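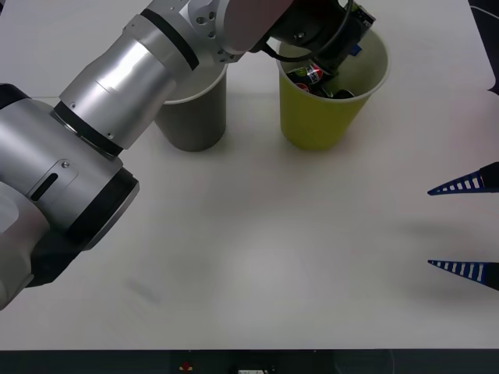
**GRIDEN, 4 Apr 2024.** The City of Griden will begin separate collection of used paper cups in June, the Department of Public Works announced. Collection will start at 14 public buildings, including City Hall, the central library, both recreation centers and the Tarar Street bus station.

Paper cups are currently placed in the general trash in all city buildings. Most carry a thin plastic lining on the inside, and the plant that handles Griden's mixed paper does not accept them. Under the new arrangement, cups will be kept apart from other paper and sent to a mill with the equipment to separate the lining from the fiber.

"Residents have asked us for several years why a paper cup cannot go in the paper bin," said Jana Wiegand, director of public works. "We now have a contract that lets us take them, provided they arrive empty and without their lids."

The contract was awarded to Cisternas, a regional hauling company, after a public bidding process. It runs for two years and may be extended once by vote of the City Council. Cisternas will supply the collection tubes, empty them twice a week and report the weight of each load to the department. The reports will be posted on the city website every three months.

Each collection point will have a drain for leftover liquid, a tube for cups and a small bin for lids. Cups of any color or size will be accepted if they are made of paper. Foam cups, plastic cups and paper food tubs will not be accepted during the first year. Sleeves may be placed in the ordinary paper bin.

The department expects to collect nearly 2000 cups a day once all sites are open. The first sites will be City Hall and the library, with the recreation centers and the bus station to follow within 30 days. The schedule for the remaining buildings will depend on the delivery of equipment.

Businesses will not be required to take part. Coffee shops, bakeries and offices that wish to do so may apply for a collection tube at no charge, up to a limit of 100 in the first year. Applicants must show that they have floor space for the unit and must name a member of staff as the contact for pickups. Forms are available from the Public Works counter on the first floor of City Hall.

Hiba Geagea, who represents the Third Ward on the City Council, voted in favor of the contract but asked that the department also look at ways to cut the number of cups used. "Collection deals with the cup after the drink is finished," she said. "I would like us to come back before the end of the year with a plan for washable cups in our own break rooms."

Ms. Wiegand told the Council that a review of cup purchasing in city offices is under way and that its findings will be shared with members when it is complete.

The cost of the program in its first year will be met from the existing solid waste budget. No change to household trash fees is planned. Curbside collection of paper cups is not part of the contract, and residents should continue to place cups used at home in the general trash.

An information session for building managers and business owners will be held in the library meeting room before the first sites open. Questions about the session may be directed to Sakda Suwannarat, recycling coordinator, at the Department of Public Works. Printed guides will be available at the session in English and Spanish.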